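Leave the Blocks Alone
By Fredy Pacheco
Monday, September 15, 2025
14 comments | 70 shares

I have strong feelings about blocks, and my wife says I should write them down so I can stop saying them at dinner. So okay.

My nephew turned five this month and got a building kit with 400 pieces in it. It came with a booklet. He followed the booklet for one whole afternoon (with a lot of help from me, my knees still hurt), we made the dragon, and the dragon went up on a shelf. He hasn't touched it since! Meanwhile there's a shoebox of odd shapes at my mother's house in Prorthorpe that every kid in the family has played with, and it has maybe a tenth as much in it.

I think we give kids too much stuff at once. I really do. Dump a giant bin on the carpet and what you get is a kid stirring it with one arm and then asking for a snack. Put out a few pieces, in two colors, on a plain surface, and watch how long they stay with it. Red with red? Star with star? Can the star go on top of the cylinder — and if it can, will it stay there? You can spend a good part of a rainy morning on that.

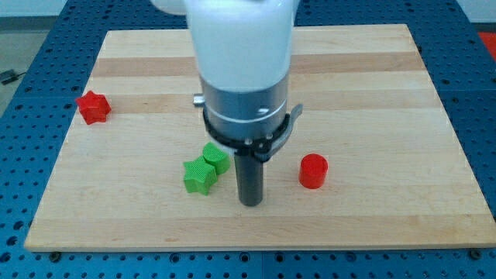 Give them a board

The other thing I'll argue for is a board. A nice pale wooden one, the butcher-block kind with the strips, big enough to spread out on. My friend Mulugeta thinks I'm being fussy and says the floor is free. Sure, but a bright green piece on light wood just about jumps at you, and on my mother's rug it's gone until somebody steps on it in socks. A board has edges, too. The game happens on it and the rest of the living room stays the living room.

And chunky pieces, please. A fat star you can grab by any point beats fifty skinny little connectors. I don't care if it's wood or plastic or something your cousin made on his 3D printer, and a slightly rough surface is fine by me. Slick ones slide off each other and then there's crying.

I'm sure some of you love the big kits, and I'm not coming to your house to take them away. But try putting most of it up in the closet for a week. We did it with Nina, who is three, and she asked for the bin once, on the first day.

Contact | © 2025 Fredy Pacheco | Back to top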